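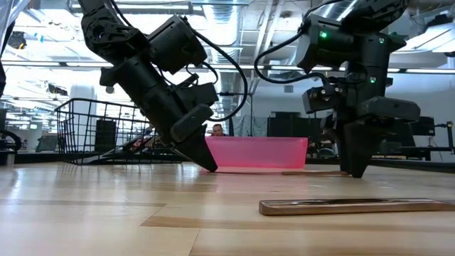 4.2 Fingertip Comparison on Thin Objects

Figure 3. The two-arm station used for the fingertip trials, with both grippers brought down to the tabletop on either side of the pink bin. A thin flat stick lies near the fingertips of the right gripper.

Section 4.1 dealt with objects that are easy to pick up, and the grippers picked them up. We now turn to thin objects, where the fingertips stop being a detail in the parts list and start to decide the success rate. A flat stick on a flat table offers a gripper very little to hold. A person solves this by sliding a fingernail under one end. Our arms have no fingernails, although one of the fingertip sets we tested was bought in the hope that it might serve as one.

Two sets were compared. The Nisell tip is a stiff molded wedge that narrows to a blunt point. The Halonen tip is softer, has a slightly wider contact face, and gives a little when it meets something hard. Both sets fit the same finger mount, so the arms, cables, motors and control gains were left alone between conditions. Each set spent half of the trials on the left arm and half on the right, a precaution we adopted after finding that the left arm had opinions of its own (see Section 3.4).

The task was the same throughout. One thin object was laid flat on the table within reach of one arm, and that arm was asked to pick it up and release it into the bin. A trial counted as a success if the object ended up fully inside the bin within the time limit. Objects balanced on the rim were counted as failures, over the objections of whoever was operating the arms at the time.

In all we recorded 2196 attempts, of which 1721 met the success criterion. The pooled number flatters both tips. Most of the failures came from the thinnest objects, and within that group the tips failed in such different ways that averaging them hides the part worth reading.

Nisell tips. The wedge was the better of the two at getting under an edge. When the approach height was right, the point slid beneath the object, the opposing finger closed over it, and the lift was clean. When the approach height was slightly too low, the tip met the table and stayed there while the rest of the arm went on with its plans. The motors then reported a load, the controller eased off, and the object was usually pushed some distance away with its dignity intact. When the height was slightly too high, the fingers closed on air with great precision. The usable window between these two results was narrow, and it moved. A tip that had been seated properly at the start of a session could sit a little crooked by the end of it, and the window went with it.

Halonen tips. The soft tip seldom got under anything. It worked by pressing down on both sides of the object and squeezing, so that the object was dragged a short way along the table before it rose. This looks clumsy, and the operators disliked it, but it tolerated height errors that would have ended a Nisell attempt. Its typical failure came later. The object left the table at an angle, turned slowly between the fingers during the move, and arrived over the bin pointing in a direction for which the bin had not been designed. Long sticks suffered most. Several came down across the top of the bin, where they met the rim rule described above.

Effect of the controller. We repeated the comparison with both controllers from Section 3. Under Stadstead, which holds position firmly and does not take hints, the Nisell tip was penalized heavily for any error in height. Under Tullow, which lets the wrist yield when it feels contact, the same tip could rest lightly on the table and be moved sideways until it found the edge. Much of what we had written down in January as a fingertip problem was therefore a controller problem, and we have had to revise a plot that we were rather fond of. The Halonen tip behaved much the same under either controller. A soft fingertip is already a small compliant controller, and it needs no software updates.

Effect of the surface. The table is made of joined boards, and the lines between them matter more than we expected. A stick lying along a line was sometimes easier for the wedge to get under. A stick lying across one was sometimes harder for the soft tip to drag, as the leading end would catch. We did not control for this in the first block of trials. In later blocks the starting positions were kept clear of the lines, and the two blocks are reported separately in the appendix.

Choice for later experiments. We used the Nisell tips with Tullow for the handover experiments in Section 5, where a clean and predictable grasp was worth the extra care in setting the height. Readers who intend to run Stadstead, or who do not wish to check their fingertips before each session, will probably be happier with the Halonen set and a wider bin.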